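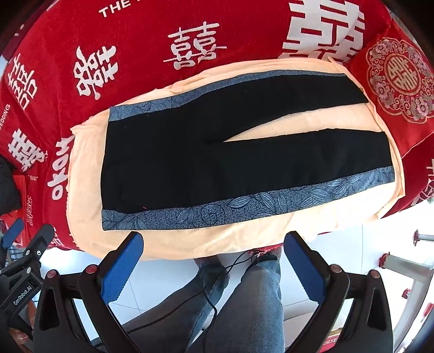

Jõgi Side-Panel Trousers
Style no. 2099
Black with blue-grey leaf and vine panels

Plain black trousers are the backbone of most wardrobes, and we'd never talk you out of yours. But we do love what a bit of pattern can do for them! The Jõgi has a blue-grey panel along the outside of each leg, printed with darker leaves and vines, and the rest is left plain black. From the front they pass for a simple dark trouser. Then you turn to reach for something and there's a whole garden down your side.

Jurgita Ots drew up the first pair for herself. She wanted something she could wear to the shop, then straight out to dinner, and she had a length of the leafy fabric left over from a skirt. The colour sits somewhere between slate and a rainy sky, so it gets along with navy, cream, grey and most denim jackets. We've even tried it with mustard (Valdis Laur's idea, and a good one).

The fit

Relaxed through the hip and leg, with enough room to sit cross-legged on the floor. If you're between sizes, go with the smaller one for a neater line or the larger one if you like to layer thermals underneath in July. The leg is cut long. Shorter customers usually take up the hem, and the panels run right along the leg, so you won't lose the look of them when you do.

Measuring at home works best with a pair you already own and like:

Lay them flat on a bed or table and smooth out the creases.
Measure straight across the waistband, then double it.
Measure the inside leg from the crotch seam to the hem.
Check both against the size chart before you order.

Please don't pull the fabric tight while you measure. Everybody does it, and everybody ends up with a size too big.

Wearing them

A plain top lets the panels do their work – a white tee, a fine black knit, a linen shirt with the sleeves rolled. Longer tunics look lovely too, especially with a side split that shows some of the leaf pattern as you walk. For flat shoes, we like a simple slip-on or a sandal. For colder months, ankle boots.

They're also a favourite for family dos. One customer wore hers to her cousin's wedding tea with a red silk blouse and sent us the nicest note about it. We hadn't thought of red with the blue-grey, and now we can't stop recommending it.

Washing and care

Turn inside out and wash on a gentle cycle at 20 degrees, with other dark colours. Keep them away from fleecy blankets and new towels in the machine, or you'll be picking fluff off the black for a week. Dry in the shade, hung from the waistband. Iron inside out on a low setting if they need it, going lightly over the side panels. No bleach and no tumble dryer, please.

For storage, fold one leg over the other so the panels meet, then fold in 3. They take up very little room in a drawer or a suitcase.

Goes well with

Zisetti boxy tee
Greltari linen tunic
Dudance slip-on flats

Exchanges

Try them on at home, with the shoes you plan to wear. If the size isn't right, send them back unworn with the tags on and we'll swap them. You have 40 days, and you're welcome to write to Jurgita first if you'd like help choosing.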